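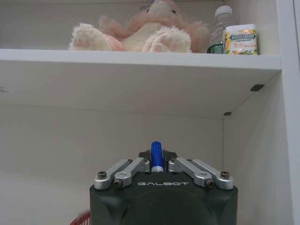
4. Putting things back where they belong

Of all the chores we considered for the Kirico study, tidying was the one our visitors at Fletavbridge always asked after first, and we confess it was the one we most wanted to see done well. Everybody has a shelf that needs seeing to. A person will sort one out while talking on the telephone, moving a bottle a little to the left to make room for something else, and would be hard put to say afterwards what they did. For a machine each of those small moves is a job of its own, and it was with these small moves, more than with the grand idea of a tidy room, that we spent most of our time.

We gave the robot 57 tidying tasks, each put to it as a plain spoken request of the sort one might make to a helpful guest: put the pen away, find a place for this, make some room beside the bear. The wording was left to whoever was running the session, and it varied a good deal. Úna Mac Giolla tended towards long and courteous sentences, Farhad Hosseinzadeh towards two or three words, and we kept both styles in the results, as a household would surely contain both.

Across all the tasks the robot made 722 separate attempts to pick something up or set it down. We counted an attempt as good only if the object stayed where it was put and its neighbours were left standing. This second condition may sound fussy, but anyone who has reached for a jar at the back of a crowded cupboard will know why we wanted it. A soft toy forgives a nudge, and a bottle may well not. Thin things, such as pens and knives, brought troubles of a different kind, for they lie close to the surface and leave little room for fingers underneath.
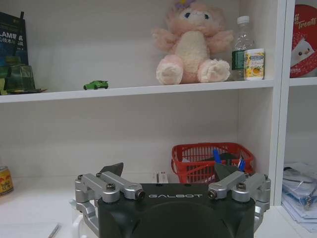

4.1 Crowded shelves

We had supposed that the height of a shelf would matter most. What mattered a great deal more was how closely the things stood together. With a hand's breadth of clear board on either side, the Kiss planner, which chooses the path of the arm, was seldom in difficulty. With less than that it grew cautious, drew back, tried again from another side and sometimes gave up altogether, and we ended 22 tasks early for this reason. We don't think the caution misplaced. A helper that stops and asks is easier to live with than one that clears the shelf with its elbow, though it does make for a slow afternoon, and more than one of us had to be gently kept from stepping in.
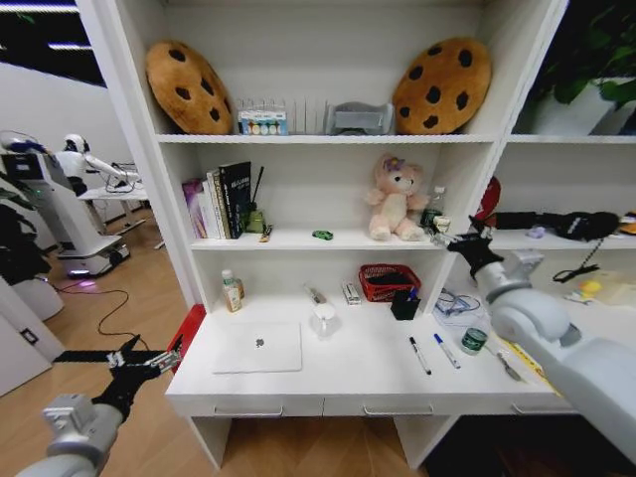
Figure 2. The shelf-and-desk unit, with the robot's right arm at the middle shelf and its left gripper pointing towards the desk.

The full layout in Figure 2 asks more of the robot than a shelf alone. The desk and the shelves hold things of very different shapes, a laptop, a jug and markers among them, and an arm busy at one level has to be kept clear of everything on the level below. Here we relied on the Flukura scene list, which keeps a running note of what was last seen and where. It served us well for large, plainly coloured objects and rather less well for clear ones, whose edges it was inclined to misjudge.

Can a machine tidy a shelf yet, then? Given time and a bit of space between the objects, we would say yes, for the most part. We wouldn't yet leave it alone with the glassware.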